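The Stool, the Leg and Fault 206

4 min read

I was eating a granola bar when the robot tried to push a plastic leg through the table. I'd love to tell you I was taking notes, but no, I had my feet up and crumbs on my shirt, and the first thing I noticed was the sound. It was a creak, like somebody sitting down on a cooler that's a little too small for them.

I'd driven up to Pulldale to watch Trirkon's two-armed machine put together cheap white plastic furniture. You know the kind, a molded seat and some tubes that push into sockets and never quite want to. I've built plenty of it, mostly while muttering, and I figured it would be a fun day out (my standards for fun are low, ask anyone). For most of the morning it was! The left arm holds, the right arm brings in a tube, wiggles it, leans on it, lets go, and everybody in the room breathes out.

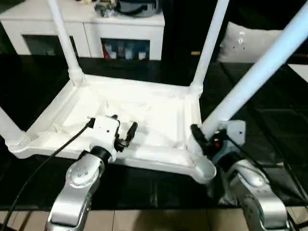 What got me was how normal it starts to feel. After an hour I'd stopped flinching when the arms swung around. I was leaning in to get a better look at a joint, and one of the engineers had to ask me, very politely, to get back behind the tape on the floor. I rolled my eyes a little. I'd like to take that back now.

The job that went bad was no harder than the others. One hand on the seat, one hand on a leg, line it up, push. The software that runs the show is called Plernilora, and the way it was set up that day, it decides a leg is home when the push-back suddenly climbs. A tube that has hit the bottom of its socket won't go any farther, so the force shoots up and the arm eases off. Simple enough, and pretty close to how I do it myself, minus the swearing.

Only this leg went in a hair crooked and jammed partway down. The arm felt the force climb, checked how far the tube had traveled, decided it couldn't be finished yet, and pushed harder. Then harder again. There's a limit that's supposed to step in at that point, and it did put a message on the laptop: fault 206. The arm, meanwhile, was still pushing. An engineer hit the red button and it went still right away, and I can tell you I have never been so fond of a red button.

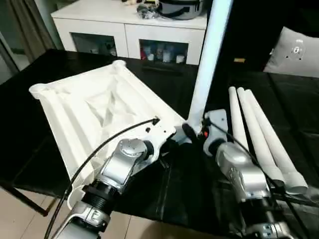 So why didn't it stop?

I asked this maybe more times than was welcome. The answer, once they'd dug through the logs, was a bit embarrassing for them, and I give them credit for telling me anyway. The fault was being raised just fine. But during an earlier test somebody had put in a delay, so that a quick bump wouldn't ruin a whole run. For two seconds after a force fault, the arm was allowed to carry on with what it was doing, in case the problem cleared up by itself.

Two seconds sounds like nothing. Try counting it out loud with your thumb in a car door.

My thumb wasn't in there, and neither was anyone else's. The damage came to one split socket and one bent leg, and my granola bar went on the floor. But the delay had been sitting in the settings since November, and in all that time the machine had run with people reaching in between jobs to tidy a cable or straighten a part. I'd seen it done that same morning. Heck, I'd nearly had my nose in there.
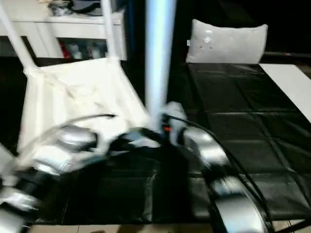

They didn't try to fix it on the spot, which I was glad about. Power off, lunch, a long talk around the laptop. By midafternoon the delay was gone completely, so a force fault now stops both arms, and the person running the job has to clear it by hand before anything moves. They also changed how the arm pushes. If the tube stalls short of full depth, it has to back all the way out and line up again before it gets another go. It's slower. The first stool after the change took so long that I wandered off to find coffee and it was still wiggling a leg when I got back.

There was some grumbling about that. A slow machine is a hard thing to show off, and one of the engineers figured the extra stops would drive people nuts. Could be. I talked it over later with a friend at Leckie, a shop that services packing machines, and she'd run into the same thing plenty of times. Somebody gets tired of a line stopping for no good reason, adds a little grace period, means to take it out on Friday, and forgets.

I asked Trirkon who signs off on a change like that. Back then, anybody with the laptop could do it. Now it takes a second person, and the setting gets read out loud at the start of the day before the arms are powered up. I stuck around for one of those. It was very dull and I listened to every word, from behind the tape.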